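Section 4: Arriving at Predonlow and Setting Up Your Room

This section applies to all guests travelling to the Predonlow guest house by the Pundley road. Please read it before you leave the coast. The house stands at an elevation of 2,355 metres, and guests who have not slept at altitude before should also read Section 6.

4.1 Before you leave Pundley

1. Fill your vehicle's tank. There is no fuel for sale between Pundley and the house.
2. Collect the gate card from the Makhubela store on the main street. The store closes at noon in January.
3. Load the Tovix map onto your phone while you still have a signal. Coverage ends at the second bridge.
4. Telephone the house with your expected time of arrival.

CAUTION: The upper road is unsealed for 21 kilometres. Do not begin the climb after 4 p.m. in winter, or at any time when the barrier at the foot of the road is down.

4.2 At the gate

1. Stop on the level ground in front of the gate and apply the handbrake.
2. Hold the gate card against the reader until the light turns green.
3. Drive through and wait on the far side until the gate has closed behind you.

Note: The gate opens inwards. Long vehicles and vehicles towing a trailer should use the lower entrance, which is signposted.

4.3 Linen and towels

Bed linen is supplied for every stay. Towels are supplied on request and are changed every second day. Guests staying longer than one week may exchange linen at the front desk between 9 a.m. and 11 a.m.
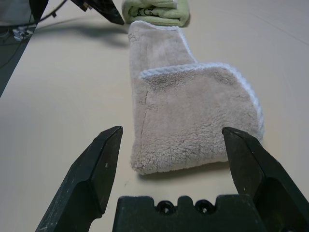

Folded towel with white edging.

House towels must not be taken to the hot pools. The mineral water stains light fabric permanently, and a replacement charge of $20 applies to each item. Darker pool towels may be borrowed from the desk and returned the same day.

4.4 Heating and hot water

1. Turn the wall dial to 2 on arrival. Leave it at this setting overnight.
2. Open the vent beside the window by one notch. The vent must not be closed completely while the heater is running.
3. Allow the hot water to run until it is warm before stepping into the shower. Water takes longer to reach the rooms at the end of the east wing.

CAUTION: Do not dry clothing on or over the heater. A drying room is provided on the ground floor and is open at all hours.

Water boils at a lower temperature at this elevation. Rice, pasta and dried beans cooked in the shared kitchen will need more time than the packet states. Kettles switch off in the usual way.

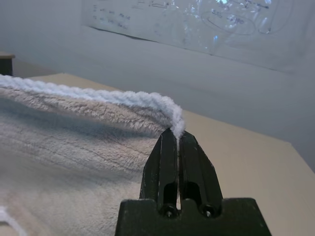 Guests using the kitchen are asked to label their food with a name and a departure date. Unlabelled food is removed each morning. Rubbish must be placed in the steel bins and the lids latched, as foxes visit the yard after dark.

4.5 The first day

Guests are advised to rest on the day of arrival and to drink water regularly. The lake path is level and suitable for a short walk. The ridge track should be left until the second day at the earliest.

1. Sign the walkers' book at the desk before setting out.
2. Write down your route and the time you expect to return.
3. Sign the book again when you are back.

Note: Headache, nausea or poor sleep should be reported to the desk without delay. If symptoms become worse, do not go higher. The house manager, Naveed Khokhar, can arrange transport down to Pundley by day or night.

For departure times and the return of gate cards, see Section 5.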